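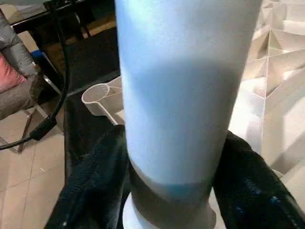

The gripper shootout at Hambridge has entered its second week, and the front-runner is the plainest thing on the bench. The lab set out to compare three sets of fingers on the same arms, with the same wrist cameras and the same patient operator, and to find out which of them a small workshop ought to spend money on. The favorite so far is a pair of black fingers from Gaete, with a slightly textured surface that looks like something from the inside of a glove. They can close on either side of a smooth white cylinder just above its base and leave most of the wrist camera's view full of cylinder, a subject the operators now know in some depth.

The rival sets come from Etomska, which sent a soft three-part finger and a long manual, and from Likon, which sent a hard finger and a short one. Each gets 30 attempts per object before the tool is changed. The objects are picked from the sort of goods people assemble on a living room floor while arguing: tubes, hoses, fittings, and a base to stand the whole business on.

"We wanted parts that were light, white and slippery," said Octavio Correa, who runs the trials. "White on white is where the cameras start guessing. The brochures always show a red cube."

There are no red cubes at Hambridge. Correa did ask for black sheeting, on the theory that a dark background would help the cameras find the edges of things. It does help. It also wrinkles, shines and catches the light, and the vision software has on several mornings developed a strong interest in a fold. 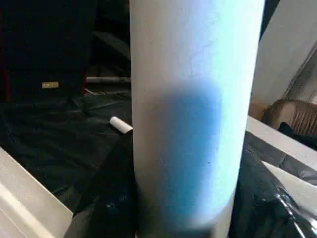

Vol. 19, August 2019, p. 329

Upright tubes have been the great leveler. All three finger sets can hold one. The trouble comes with letting go, when a finger that grips nicely is inclined to go on gripping, and the tube leaves with the arm. The Etomska fingers were the worst offenders, with a parting habit one operator compared to a relative in a doorway. Likon's let go cleanly but asked for an approach so exact that the trial schedule had to be stretched to fit it.

The wrist cameras are on trial too, in a quieter way. Up close, a tube fills so much of the view that the controller has very little else to steer by, and the blue cast that turns up on white plastic has sent the color correction off on adventures of its own. Correa has tried two exposure settings and prefers the one that makes everybody else complain.

Thin walls were supposed to be the easy part of the program. A flat edge, two fingers, squeeze.
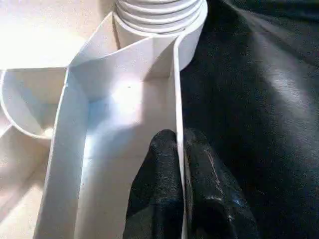

In the first round the soft fingers bent around the plastic and then bent the plastic. The hard ones did better on force and worse on patience, stopping with an error whenever contact came a hair early. Gaete's set landed in the middle, and in a comparison like this the middle is a comfortable place to be. Its score sheet for the thin parts is the only one without a second page of remarks.

Controllers come next. The lab has been running both arms from a single unit and would like to know if two would keep them out of each other's way. Two-handed work is slow at present, with one gripper steadying a base and the other waiting for its turn like a guest holding a coat.

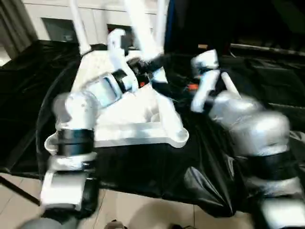
Speeding things up is possible, and has been tried. At the faster setting the arms finished sooner and the parts finished elsewhere, some of them under the table. The faster setting has been put away until the controller comparison is over.

Hambridge plans to publish the full results in December, in a report that stands at 103 pages and still lacks a chapter on hoses. Gaete has asked for an early copy. Etomska has asked if the manual was read.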